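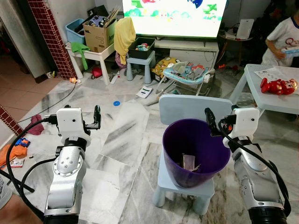

How Does a Pencil Get Its Color?

A page for young readers from the Greltby Museum of Making

Pick up a red pencil and draw a line. The red mark on your paper is made of a very thin layer of material that rubbed off the tip. This page explains what that material is, how it is made, and why some colored pencils feel smooth while others feel scratchy.

What is inside a colored pencil?

The colored part in the middle of a pencil is called the core. Many people call it the "lead," but there is no lead metal in it. A gray writing pencil has a core made of graphite and clay. A colored pencil has a core made of different things mixed together.

The first is pigment. Pigment is a fine powder that gives the color. Some pigments come from colored earth and rocks, and many others are made in factories.

The second is wax or oil. It helps the core slide across the paper and leave its color behind.

The third is a binder, a kind of glue that holds the powder together. Most cores also contain a plain white filler, such as chalk or soft clay, which gives the core its body.

How is the core made?

Workers weigh the powders and mix them with the binder and a little water until they have a thick dough. Rollers press the dough again and again so that the color is even all the way through. A machine then pushes the dough through a small round hole, and it comes out as a long string, rather like toothpaste from a tube. The string is cut into pencil lengths and left to dry.

Graphite cores are baked in a very hot oven. Colored cores are not, as great heat would spoil many of the colors and melt the wax.

How does the core get inside the wood?

It would be very hard to drill a long, thin hole through a stick of wood. Pencil makers use a different method. They begin with a flat piece of wood called a slat and cut narrow grooves along it. Glue goes into the grooves, and one core is laid in each. A second slat with matching grooves is placed on top – the result is often called a pencil sandwich. The sandwich is pressed until the glue is dry, then cut apart into separate pencils. Last of all, the pencils are painted.

If you look closely at the end of an unsharpened pencil, you may be able to find the fine line where the 2 pieces of wood meet.

Why do some pencils feel softer?

A core with more wax is usually softer. It covers the paper quickly and blends well, but it wears down fast and can snap if it is dropped. A harder core keeps its point longer and is useful for small details, such as the feathers of a bird.

How do metallic pencils shine?

Metallic pencils contain tiny flat flakes, often of a mineral called mica. The flakes act like very small mirrors. When light strikes them, some of it bounces back to your eyes, and the drawing seems to glitter. These pencils often show up best on dark paper.

Try it yourself

You will need a yellow pencil, a blue pencil and a sheet of white paper.

1. Color a small square with the yellow pencil. Press lightly.
2. Color over the yellow with the blue pencil, again pressing lightly.
3. Look at the square from across the room. What color do you see?
4. Make a new square, this time with the blue first. Compare the squares.

Visiting the museum

The Pencil Room contains the Magalhães Collection, with up to 50 colored pencils on display at a time, and a slat-cutting machine from the old Gulter works at Ciltmont. Drawing sessions for children are held on Sunday at 2 p.m. Each session has 20 places, and children must come with an adult.

Text by Graça Loureiro, Learning Department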